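Reddish mark in steel container and care of light wood worktop

Posted in Kitchen and Household

bredbridge_cook
Hello all. I moved to Bunbridge in December and I am setting up a small kitchen. I would like to learn how to care for stainless steel and for light wood which has no strong finish. In the steel one there is a small reddish-brown mark at the bottom. Is it rust, and can I use vinegar for it? And which oil is good for the wood?

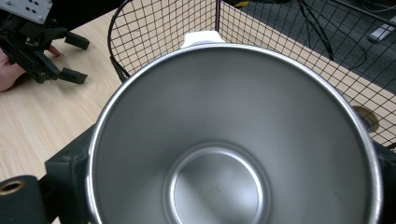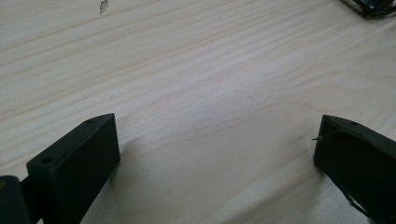
mendoza70
Vinegar is fine for steel, but please do not leave it the whole night. I pour in a little white vinegar, wait 7 minutes, wipe with a soft sponge and rinse well. If the mark stays, make a paste of baking soda and water and rub gently. Steel wool I would avoid, it leaves small pieces which will rust later. From a photo I can not tell if it is rust or burned food.

For wood use food-safe mineral oil. Put 2 thin coats and let the first one soak in before the second. Olive oil becomes sticky and smells after some months.

vonura
just buy new pot, they are cheap

bredbridge_cook
Thank you mendoza70, I will try first the vinegar. Must I sand the wood before the oil?

mendoza70
Only if it feels rough. Fine paper, always along the grain, and wipe off all the dust before you begin with the oil.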